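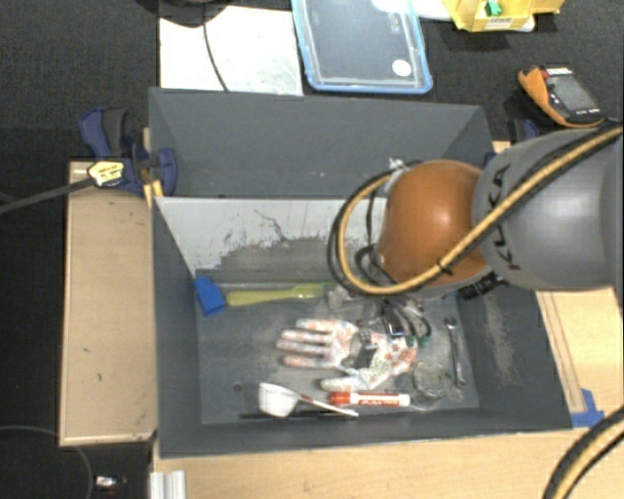
What should a small workshop pay for first when it plans a picking robot?
The table, the bin and the hoses come first, and the arm comes after them. Most of us do it in the opposite order, and then the money is finished before the cell can do any work.

I keep the tips page for our shared workshop in Gollevby, and this part is for members who want to plan a robot cell on a small budget. I am not a salesman. I have only made the shopping list two times, and the second list was much better.

Before you ask for prices

Write down what the robot must pick up. Do not write "various small parts". Go to your drawer and take the real things. A wrench, a marker with its cap on, a pair of work gloves, a scoop, something transparent. Hard things and soft things do not ask for the same gripper, and a seller cannot give you an honest price if he does not know which ones you have.

Lay them in the bin you will use and measure how deep the arm must reach. Measure with the gripper and the hose bundle included. On my first list I measured only the arm, and the hose touched the bin wall at every low pick.

Price the gripper and its fingertips separately. Ask what one pair of spare fingertips costs and how many weeks they need to arrive. In Hornau they waited until October for theirs.

The small costs

Clamps: buy two good bar clamps for the bin, one for each side. A bin that moves a little is a bin you must teach again. Ours were 40 dollars for the two.

Bin: a gray one is fine. The inside will get scratched and the coating will wear, so do not pay extra for a beautiful surface. Ask for the price of a second bin on the same day, the shipping is often cheaper together.

Hoses and cables: leave a free loop near the joint so that the arm can turn, and tie the bundle with something you can open again. I put 200 dollars on the list for hoses, ties and connectors, and I used all of it.

Multimeter: if you do not have one, add it. You will look for a bad connection sooner or later.

Brush with a long handle: for dust in the corners. Keep your hands out of the bin when the arm has power, also when it stands still.

Used or new

A used arm can be a good purchase, but ask three things in writing: if the controller is included, if the software license can move to you, and who repairs it. The Prerkgate group bought an arm without a controller and it stood under a blanket all winter. Tạ, the small repair firm by the harbor, will look at a used arm before you pay - bring the serial number and the papers.

Order of the list

1. Table and fixing
2. Bin and clamps
3. Safety fence and stop button
4. Hoses, cables, ties
5. Gripper and spare fingertips
6. Arm and controller
7. Camera, if you need one

Keep the receipts in one envelope, with the list folded on top. Prices on this page were last checked on Wed 22 January.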